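# Drying wool indoors in winter

8 December 2024
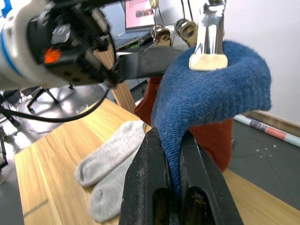
How long should a pair of thick wool socks take to dry in an unheated room? In my back room at 60 percent relative humidity, two days is normal, and a third day means the air is too still or the spin was too short.

I have kept a notebook on this since April, when I moved to the ground floor in Morberg and found out how little the back room warms up. The building is brick, the room faces north, and the radiator has been disconnected for longer than the landlord can remember. What follows is mostly about water, and how much of it you leave in the cloth before you hang anything.

## Spin first

The spin cycle removes water far more cheaply than air does. My machine is an old Mirka with a dial, and the wool program stops at a slow spin that leaves everything heavy. I used to accept that. Now I run the wool program, then turn the dial to spin only and give it a second short pass at the middle speed.

One full load of sweaters and socks weighed 849 grams less after the second pass. I weighed it in the same plastic tub on the same kitchen scale, with the tub subtracted. That is close to a quart of water that would otherwise have gone into the wallpaper.

I have seen no felting from this. Felting needs movement and a change in temperature, and a spinning drum holds the cloth still against the wall. Loosely knit pieces are a different case and I roll those in a towel.

## Air

Evaporation slows down when the layer of air next to the cloth is saturated. A small desk fan on its lowest setting fixes most of that. Mine sits on the floor and points along the wall, parallel to the line. Aiming it straight at the clothes dries the front row and leaves the second row as it was.

Spacing matters about as much as the fan. I leave a hand's width between sweaters on the flat rack and less between small items. If two cuffs touch, the place where they touch is still damp at the end.

Opening the window helps on cold dry days, even though it feels wrong. Cold outdoor air holds little water, and once it warms up indoors its relative humidity drops. Ten minutes with the window wide open does more for me than a whole afternoon with it tilted. On foggy days I leave it shut and run the dehumidifier.

## Dehumidifier

Mine is a compressor type, bought secondhand from Kazimír Malý, who had it in a cellar in Kastamville. Compressor units lose output as the room cools, and at 10 degrees Celsius this one spends much of its time defrosting its own coil. Desiccant units keep working in the cold but draw more power. If I were buying new for this room I would get the desiccant type.

Keep the door closed while it runs. I left mine open for most of October and was drying the hallway.

## Marks and stretching

Sweaters go flat, always. Socks can hang, and I hang them by the toe, so the water collects at the cuff where the rib is open and dries quickly. Annag Rutherford wrote to me after the last post to say she hangs hers by the cuff to keep the toes from getting a dent. The dent in mine goes away when I put them on, so I have left things as they are - but her cuffs may be tighter than mine.

## Still open

I would like a proper humidity log for January, with the sensor at line height. At the moment it sits on the windowsill and reads almost certainly too high when the glass is cold. I also want to try the second spin on a heavy cotton load, which is where the machine starts to walk across the floor.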